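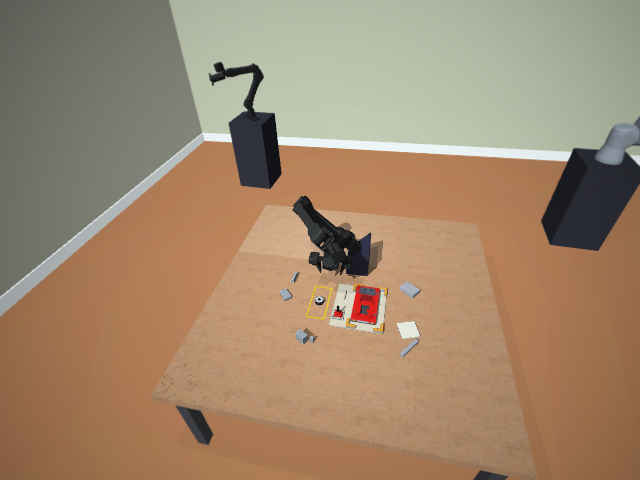 Collecting demos in the pretend room (a long thread, get a drink)

1/ Several of you asked what I've been doing all summer that makes my wrists hurt, so I'm finally writing it up. I teach a simulated robot arm to put small parts where they belong on a board. Or more exactly, I put the parts where they belong, over and over, and a learning system gets to look at the results.

2/ The project is called Larside. It's a small assembly setup inside a simulator: a big wooden table, a black arm doing the work, a cream board with a red tray-looking thing on it, and a bunch of gray parts lying around waiting for somebody to care about them. I have come to care about them a great deal.

3/ We've been at it for almost 2 months. In that time I've recorded 1612 attempts, and I say "attempts" with love, given that a good share of them end with a part under the edge of the board and me saying a word I don't use in front of my mother.

4/ An attempt (everyone on the team says "episode," like it's television) starts with a reset. The loose parts get scattered in new spots at new angles. I look the table over, pick my order, and drive the arm with a handheld controller. When I'm done I hit save or I hit toss. Then it all scatters again.

5/ The orange corner marks around the red piece show where it's supposed to sit on the board. The yellow outline on the table to the left is a target zone too. I was so proud of how plain those markers were, and then I spent my first afternoon being sloppy about them, because my eyes said "close enough" and the checker did not agree.

6/ About the checker! It's a little script that compares where a part ended up with where it should be. It is stubborn and a bit smug, if a script can be smug. But I'd be lost without it, since by late afternoon my own judgment is mush and I would happily wave through a part sitting sideways.

7/ People assume simulated data is the easy kind. You just press a button and out it comes, right? Well, some kinds, sure. But if you want the arm to learn how a person would go about it (which part first, how to come in over a thin plate, when to back off and try again) then a person has to sit there and go about it.

8/ And you'd be surprised how much personality gets into it. There are 2 of us driving the arm on this project, and I can tell our episodes apart without looking at the labels. I come in high and slow and fuss over the last little bit. My teammate swoops. The swooping is very pretty and it works more often than I'd like to admit.

9/ We went back and forth over whether that difference was bad for the model. Early on I was all for picking one style and sticking to it. Now I lean the other way, at least for the reaching part. For the final lowering of the gripper we did agree on a way to do it, straight down with a pause, and we both try to stick to that.

10/ The pause was a whole saga, by the way. I used to stop and think with the gripper hovering over the table, just sort of hanging there while I made up my mind. Our first trained policy picked that up beautifully. It hovered. It hovered and hovered. It had learned my indecision perfectly and nothing else.

11/ So now I think with the recording off. Look first, plan the order, then press start. If I change my mind halfway through, I toss the episode unless the change was for a good reason, like a part sliding off. A recovery from a slip is gold and I always keep those.

12/ Which brings me to my favorite subject, keeping mistakes. For weeks I threw out anything with a fumble in it. Everything we kept was clean as a whistle, and the policy was wonderful right up until the first tiny thing went wrong, and then it had no idea what to do with itself, poor dear.

13/ Of all those recorded attempts, 472 now carry a "recovery" tag. That means something went off and I got it back within the same episode. Missed grip, part tipped over, part nudged by a neighbor. Going back to find them was a miserable job (I had to dig a lot out of the toss folder) and I'd do it again tomorrow.

14/ Hardest part for me: the thin flat ones. A cube is a joy, you come down on it and close the fingers and off you go. A flat plate lying on a flat table gives you next to nothing to hold. You want to come in low, and if you come in too low the fingers press into the tabletop and the physics gets upset.

15/ When the physics gets upset, things jump. I once had a plate leave the table so fast that I never saw which way it went. That episode got tossed, and then I fished it back out to keep in my own folder for bad days.

16/ Long bars are the next hardest. Grab one off center and it wants to swing, and then you're carrying a little propeller over to the board. I try to grab near the middle and turn the wrist before I lift. When I forget, I set it down and regrip, and those make nice recovery episodes too, so nothing is wasted.

17/ Somebody in my replies asked why there are extra arms standing around on pedestals if only the middle one reaches over the table. We leave the room alone, is the short answer. The policy sees the whole picture, walls and baseboards and all, and I'd like it to learn that some of what it sees is none of its business.

18/ We do vary some things, slowly. Part positions every time, part angles every time, lighting once in a while. I wanted to vary everything at once back in the beginning and I was gently talked out of it, and I'm glad. When a training run went badly we could still guess at the reason.

19/ A word on labels, for anyone starting their own little collection. Write the note right after you finish the episode, even if it's only a few words. I tried saving my notes for the end of the day and they were useless. "Weird one" appears in my early log more times than I care to admit. Weird how?! I will never know.

20/ Our log lives in Zemura, the in-house viewer that lets us scrub back and forth through an episode and pin a comment to a moment. Before that we had a spreadsheet with time stamps typed in by hand. I don't miss it, though I do miss the color coding, which I'd gotten pretty artistic with.

21/ The Manolakis board comes after this one. It has a tighter pocket and more parts that look alike, and I've only had a short play with it so far. My first few tries were humbling. I kept picking up the wrong gray piece and carrying it all the way across before I noticed, like walking into the kitchen and forgetting why.

22/ I'm thinking that for look-alike parts I should record the wrong pick and the putting-back, both. My teammate thinks that just teaches it to pick wrong. We have not settled this one. If you've run into the same thing I would truly love to hear what you did, even if it's "we gave up and painted them."

23/ Practical stuff, since someone always asks. I record in the morning, when my hands are steady. I stop at lunch. Afternoons are for watching episodes back and tagging. I did try an all-day push once in August and when I checked the late ones they were jerky and rushed, and nearly all of them went in the bin.

24/ Also, put a cushion under your elbow. I held out far too long on that and I don't know what I was proving. A folded towel will do.

25/ I'm hoping to write up the tagging rules in September, in a form that somebody outside our office could follow. They're currently a mix of a shared doc, some sticky notes, and things we say to each other across the desk. The Plostico thread from last spring still has the older rules in it and please don't use those, we've changed nearly all of them.

26/ OK, the cushion is calling and I've got a fresh scatter waiting with the long bar lying at a truly rude angle. Questions welcome, I'll get to them after lunch. And yes, I'll post the flying plate if I can find it.

Print this thread | E-mail this thread

More from this author
Plostico, part one: how we used to tag episodes
What a hovering gripper taught me about pressing start
First tries on the Manolakis board
Moving our log over to Zemura
Elbows, wrists, and other things that wear out

We use cookies to remember your reading settings and to see which pages get visited. By continuing to browse you agree to this. Accept | Change settings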